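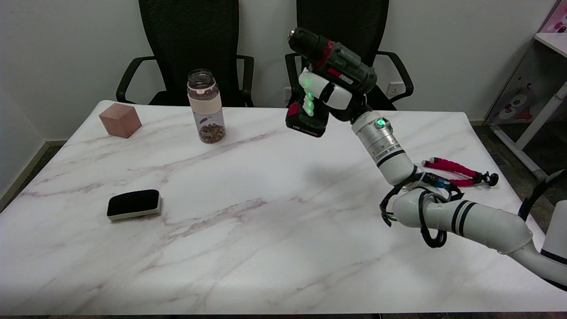 A robotic hand holding a cordless drill over the table at Senitness.

Hugo Bouvier keeps the rules for his robot bench on a single sheet of paper. It used to be a binder. People signed the front page and never opened it again, he said, so last November he threw most of it out and started over with what operators were doing wrong.

Bouvier writes the working rules for handling trials at Senitness, where arms are taught to pick up and put down ordinary tools. A power drill is the object he gets asked about most.

"A drill is two machines in one hand," he said. "You have the arm, which has its own stop button and its own limits. Then you have a tool with a battery and a trigger, and the arm's stop button does nothing to it."

The first rule on his sheet is that a powered tool counts as live whenever its pack is attached, whatever the operator believes about the charge. No bits or blades go in the chuck during grasp trials. Hands stay off the table while the arm is enabled, including for what Bouvier calls "the quick fix" – reaching in to straighten an object that has shifted.

"That's the one I argue about," he said. "People reach in because the arm looks finished. An arm that has stopped moving is an arm that is waiting."

He would like to see more written down about lifting height. The sheet tells operators to raise a tool only as far as the task needs, and to have it resting on the table before the grip opens. The trial log has 1694 entries so far, and 263 of them are marked as drops or slips. Most were light objects. Bouvier said he doesn't find that very comforting, as heavy ones were tried less often. 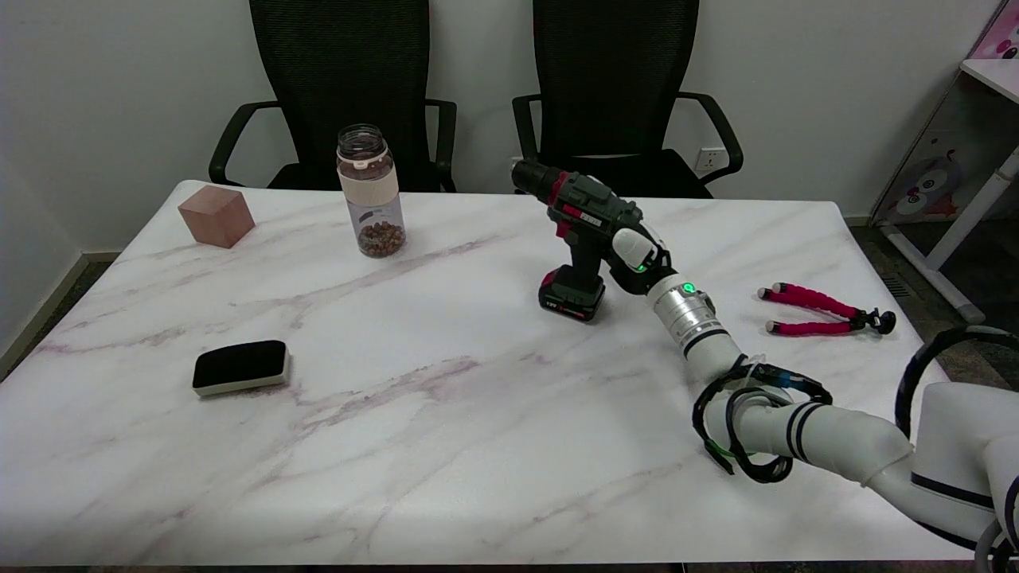 Kosta, reading a draft of the sheet, objected that the rule about setting tools down first would slow every trial and that operators would start skipping it by the second week. Bouvier accepted part of that. The rule now applies to anything with a motor or an edge, and a sponge can be dropped from wherever you like.

Cables are covered in one line: check them at every joint before the first run, and again after any change of hand. He wanted a full page on it – the draft had one – and cut it himself.

The sheet is reviewed after every 1000 trials, or sooner if someone gets hurt. No one has been. The next version will deal with who may clear a fault when two operators share a bench, a question Bouvier has been putting off.

"Right now it's whoever is closer," he said. "I need to write something better than that."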